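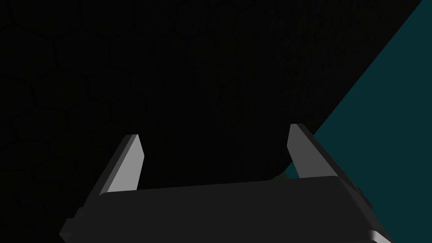
Student Projects / Consumer Studies

Storage and Breakage of Tableware in Shared Student Kitchens
Project report submitted by Afia Laryea and Elikem Quartey
Supervisor: Shirley Nguyen

1. Background
Residents of Burkonero Hall share kitchens and pay a yearly fee toward tableware. The hall office spent $4000 on replacements last year. This project examined where breakage occurs and whether storage plays a part.

2. Method
A written survey was sent to all residents in May, and 275 replies were received. The hall office also supplied its replacement records, which list 899 items - mostly plates and bowls.

3. Findings
Residents most often reported breakage at the sink, followed by overfilled cabinets. Square plates were disliked by many respondents, who found them hard to stack with round ones. 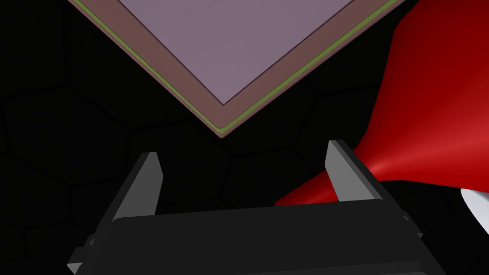
Figure 2. Square plate with raised border.

4. Recommendations
The hall should buy one plate shape only and add a second drying rack to each kitchen. Records should state the cause of each loss - the present forms do not ask for it.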